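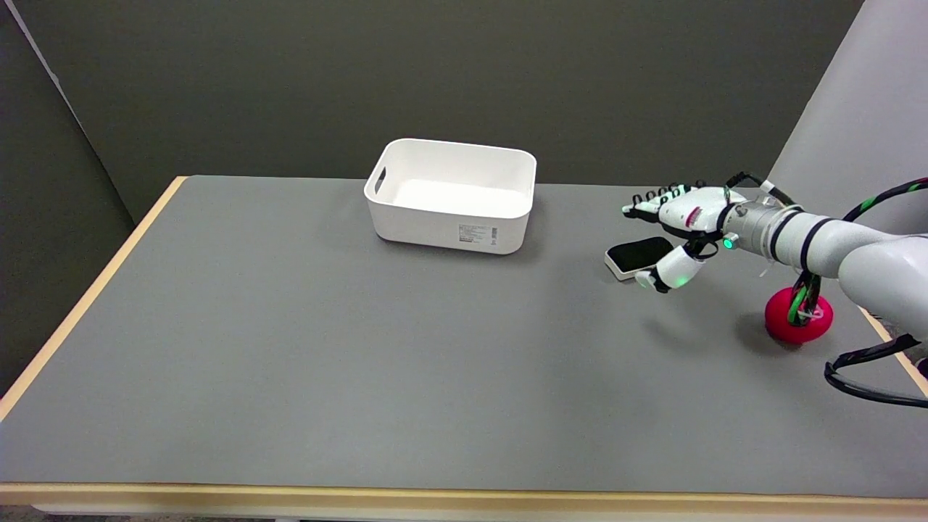

A white storage bin with a handle slot at one end. Bins are among the household goods people can borrow from the Clanach lending room.

Clanach lending room adds evening hours as the school year gets going

Families in Clanach who have been meaning to borrow a folding table, a cake stand or a carpet cleaner, and who never seem to get away from work in time, will have an easier go of it this fall. The town's lending room on Urrego Street is staying open until 9 in the evening through the end of November, and the folks who run it are hoping to see plenty of new faces.

The room works much like a library, only with household goods where the books would be. Members pay 15 dollars a year, pick out what they need, sign for it at the desk and bring it back within 2 weeks. There is no charge for the loan itself, and children's items (booster seats, art easels, a very popular puppet theater) can be kept for a month.

Yolanda Carhuamaca, who started the room out of a spare classroom and has looked after it ever since, said the later hours came from listening to people at the desk.

"Parents kept telling me they would pull up at half past five and find the lights off," she said. "I felt terrible about it. You've driven over with the kids in the back seat, everybody is hungry, and the door's locked. So we moved things around and found a way."

September is a busy stretch for the room. Students moving into first apartments come by for hand tools and step stools, and there is always a run on canning pots once the tomatoes come in. Storage bins go out by the stack, mostly to people clearing a garage or getting summer clothes put away, and Carhuamaca asks that they be wiped out before they come back.

Orlando Apaza, a member from the Bundley side of town, stopped in last month for a tile cutter and went home with a waffle iron as well.

"I only needed the cutter for one bathroom, and I couldn't see buying one," he said. "Then my daughter spotted the waffle iron and that was that. We've had it out twice now — I think she'd like us to keep it!"

The room now has more than 100 members, and there is space for a good many more. Anyone who lives or works in Clanach can join by bringing a piece of mail or a pay stub with a local address. Seniors pay half price, and a family that finds the fee hard to manage can have a quiet word at the desk.

Donations are welcome as long as they are clean and in working order. The wish list at the moment includes extension cords, a punch bowl, large coolers and a sewing machine with its manual. Please don't drop off mattresses, car seats or anything that runs on gas, as the room has no place to keep them.

Wuvlow Hardware, two doors down, is letting members use its parking lot after 6 p.m. while the evening hours last. Enter from the alley side, and leave the spaces by the loading door open for deliveries.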